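Brundmont Hand-Held Gripper Pair, Classroom Set

Item 71 in the Lakcombe student robotics equipment list
Category: Manipulation / Demonstration recording
Suitable for: after-school clubs, introductory robotics classes, team projects

Overview

The Brundmont set is a pair of hand-operated parallel grippers for recording manipulation tasks at a table. The student holds one gripper in each hand and performs the task directly. Finger opening and wrist video are logged together and can be replayed or used for training in the Serov course software. No robot arm is required for the recording stage.

The set is used in the second half of the Lakcombe club course, after students have finished the units on linkages and camera calibration. Teams that enter the spring folding challenge in March use the same hardware for practice and for their submitted recordings.

What is included

Gripper units, left and right
Finger pads, black, 4 (two fitted per unit)
Wrist camera mounts, 2
USB cables, 2
Hex key and spare pad screws
Printed task cards for the folding and sorting units

Cameras and the recording computer are ordered separately. See Compatibility.

Specifications

Actuation: manual trigger, spring return
Logged signals: finger opening, trigger state, video timestamp
Cable length: 300 cm
Recording limit: 300 seconds per take in the standard course profile
Pad attachment: screws, accessible with the pad in place
Power: from the USB connection

Setup

Clear a table large enough for two hands to move without crossing. Light wood or another plain surface gives good contrast with dark fabric. Mount the cameras before fitting the cables. Run the opening calibration with both units fully open, then fully closed, and repeat it whenever pads are changed. Check that the pads are visible in the preview from each unit.

Cables should leave the table on the operator's side. A cable pulled tight during a take will show up as a wrist offset in the log, and the take should be discarded.

Use in the folding unit

The folding unit uses soft garments supplied by the students. Fleece and similar thick fabrics are recommended for the first takes. Thin shirts slide under the pads and are left for later lessons. A basket may be placed on the table as a start or end point, depending on the task card.
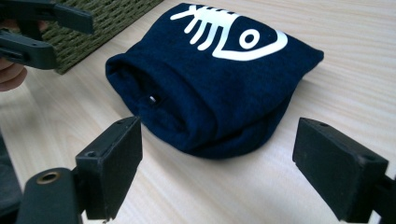
Folding unit: navy garment with fish-skeleton print, basket behind, both grippers in view.

Each team writes its own definition of a finished fold before recording. Chaiwat Thammasiri, who wrote the task cards, recommends keeping rolled and flat folds in separate folders, with one style per training run. Mixed folders load correctly but make the results hard to compare.

Compatibility

Works with Serov course software and the Isah camera bracket. The older Isah clamp does not fit the right-hand unit. Pads from the single-gripper Brundmont kit are interchangeable with the pads in this set.

Care

Wipe pads with a dry cloth after each class. Lint and dust reduce grip on smooth fabric. Do not use solvent cleaners. Replace pads in pairs when the edges are rounded enough to let a single layer of cloth slip. Store the units with the triggers released.

Ordering

Clubs order through the Lakcombe equipment form. Quote item 71 and state whether camera mounts are already on hand. Replacement pads and cables are listed under spare parts.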